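Hi Brisa,

November update on the Driden twin-arm kit, as promised. We've now had it on trial for 18 working days and I'm happier with it than I was last time I wrote! Fiifi Mahama has done most of the setting up (I mostly hold things and make tea), and we've got through more than 2000 moves between us and the software.

The job we're on at the moment is the tool tidy: a small screwdriver on the table, a red tray behind it, and two arms to get one into the other. Sounds easy. It isn't, as the whole thing is small and the shaft is thin — Flaller's trial grippers had the same trouble with it.

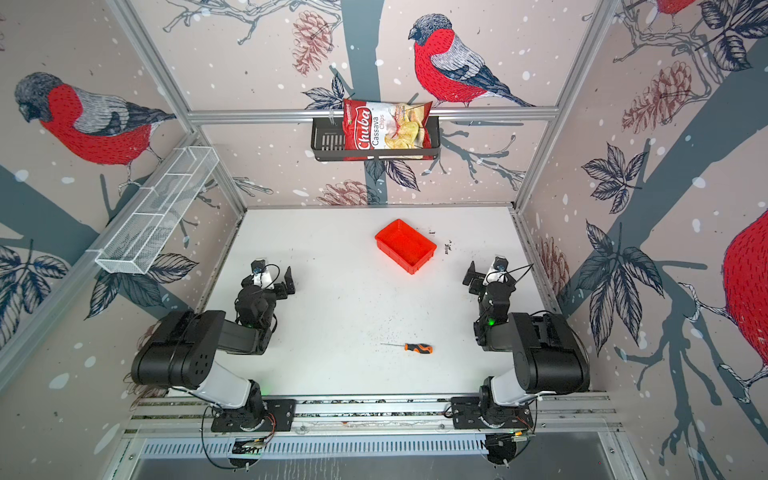
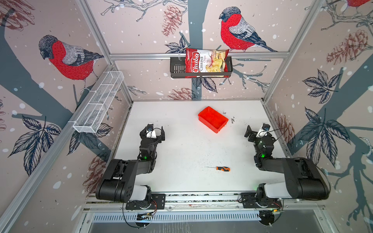
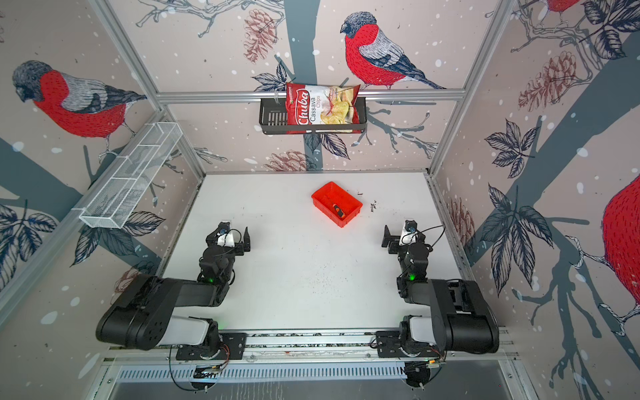
Page last changed: November, 3.40 pm

Having both arms on one rail has been a real plus, and I like that each gripper can get to the middle of the table. What I'm less keen on is the manual, which skips the wrist setup completely — Fiifi rang Driden twice about it and they were lovely, but still. The table could do with a wipe too, I know.

Money-wise we're inside the Pralwood grant. I'd like to keep the kit for 3 more weeks and then try the Gilani software on it before you decide about buying. Could you let me know if that's all right? I'll send the costs over separately.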